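Minutes of the Monthly Meeting
Plendbridge Shared Workshop, Grakidcombe
January meeting, held in the ground floor workroom

Chair: Renato Villanueva
Present: 8 members, as per the sign-in sheet
Minutes taken by the secretary

The meeting opened at 6:35 p.m.

1. Minutes of the previous meeting

The minutes were accepted with one correction. Item 5 should have said that the side door is to be kept locked after 9 p.m., not after 8. The secretary will fix the posted copy.

2. Matters arising

The hot water in the washroom has been repaired. The landlord paid for the part and we paid for the labor.

The spare key for the storeroom has not been found. Renato asked everyone to check coat pockets and car consoles again before we pay for another one. If it has not turned up by the next meeting, a locksmith will be called and the lock changed. Two members felt it should be changed now. It was left as it stands.

The bike rack has been ordered. No delivery date yet.

3. Workroom floor

The concrete was cleaned over the holidays and looks a good deal better. There was a long discussion about whether to seal it. The quote from Brotberg covers cleaning, filling the seams and one coat of clear sealer, with the room out of use for two nights. A second coat would be extra and would add another night.

One member was against sealing at all, having worked in a building where the floor turned slick every time somebody came in from the snow. Another said this depends on the product and that a grit can be mixed in. Renato will ask Brotberg whether the grit is included in the price and whether it makes the floor harder to mop.

It was agreed that the seams should be filled whatever is decided about the sealer. Dirt and small screws collect in them and the broom goes straight over the top.

Decision put off to the next meeting. In the meantime, no rugs or mats are to be put down.

4. Tables and the cup shelf

The pale wood tabletops were reviewed. There was general agreement that the light wood is pleasant to work at and that small parts show up well against it. Marks also show up well against it, and this took up most of the item.

The rules agreed in the fall are repeated for the record:

No drinks on a tabletop without something under them.
No marker directly on the wood. Use tape.
Wipe with a damp cloth and dry right away. No spray cleaner.
Tools go back to the wall at the end of the session, including the ones you intend to use tomorrow.

A member asked whether pencil is allowed. Pencil is allowed if it is rubbed out afterward.

Sanding and oiling was discussed. The oil we have used up to now is the Urio one, and there is about a third of a can left. It was suggested that the tops be done once a year, in summer, when the windows can be open overnight. Agreed. A date will be picked in the spring.

The raised shelf at the back of the table was then discussed. The small cups are to stay on top of it in two rows, sorted by color, with the same color kept together in a column. From the left the order is orange, green, red-orange, clear.
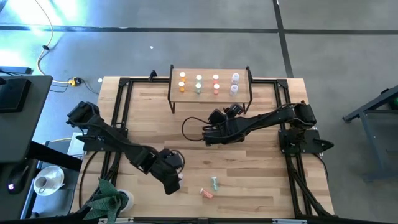
Several members had been putting cups back wherever there was a gap, and the next person then had to sort them before starting. It was agreed that whoever uses the cups last puts them back in order. The order will be written on a card and hung on the wall beside the light switch.

There was a question about whether the orange and the red-orange are too close to each other to be useful. In the evening, with only the ceiling lights on, two people said they had mixed them up. Options raised were moving them further apart, swapping the red-orange for blue, or putting a dot of tape on one kind. The green column already stands between them, so moving them was not thought to help. Blue cups would have to be bought in a full sleeve of 200, and the storeroom is full enough. Tape will be tried first. The member who raised the point will bring some.

It was also asked whether the shelf could be made taller so that there is more room underneath. Renato said he would rather leave it alone for now. A taller shelf would mean reaching up for the cups, and shorter members already find the back of the table a stretch. No change.

5. Storeroom

The storeroom was sorted by four members on two evenings in the month. Thanks were recorded. The left-hand shelves are now for consumables and the right-hand shelves are for things with a name on them. Anything on the right without a name will be moved to the box by the door at the end of next month, and anything still in the box a month after that will be given away.

The broken stool, the two monitor stands and the bag of curtain rings have gone to the recycling center. The large roll of felt was kept after some debate. It takes up a whole corner — three people said they had plans for it, and they were asked to cut what they need before the next meeting.

Cardboard was raised again. Flatten boxes before leaving them by the back door. The pickup crew will not take them otherwise, and last month we were left with the lot.

6. Money

The balance was read out and accepted. The only item of note was $127 for brooms, cloths, bin liners and a new mop bucket. A member thought this was high. The receipt was passed around and it was seen that the bucket was most of it, being the kind with a wringer. The old bucket had a split in the base and has been thrown out.

Dues stay the same until summer. Three members have not yet paid for the current quarter and will get a reminder by email. Please put your name on the transfer, as last quarter there were payments that took an evening to match up.

The floor sealing, if it goes ahead, can be paid from savings without raising dues. Renato would like to see at least three months' rent left in the account afterward.

7. Evening use and noise

The upstairs tenant has asked that we stop dragging chairs after 10 p.m. This was thought to be fair. Felt pads will be put on the chair legs, and somebody pointed out that this was a use for the felt roll. Chairs are to be lifted and not pushed, pads or no pads.

The heating goes down at 9 p.m. on its own timer. Please do not change the timer. If you are staying late, use the override button, which gives one extra hour each time it is pressed.

8. Open evening

The spring open evening was discussed briefly. Last year's ran too long and the room was too full by the end. Proposals were to limit it to three hours and to have visitors come in at two set times. The front half of the room would be for visitors and coats, and the tables would stay where they are. Food and drink would be kept in the hallway, well away from the wood.

No one has yet offered to run the sign-up list. This will be asked again by email. If there is no offer, Renato will do it, but he would like help with the signs.

9. Any other business

The wall clock is four minutes slow. It will be reset when somebody brings a ladder.

A member asked if the lights over the back half of the room could be made brighter, which would also help with the cup colors. The fittings take a standard tube. A brighter pair will be bought and tried on one side before any more are ordered.

Lost property: one gray glove, one thermos lid, a set of reading glasses in a soft case. All are on the windowsill in the hallway.

Actions

Renato: ask Brotberg about grit, mopping and the price of a second coat; ask the landlord about the lock.
Secretary: correct the posted minutes; write the cup order card; send the dues reminder and the open evening email.
All: names on anything on the right-hand storeroom shelves; check for the storeroom key; cut felt if wanted.

The meeting closed at 8:10 p.m. The next meeting will be in the same room at the usual time.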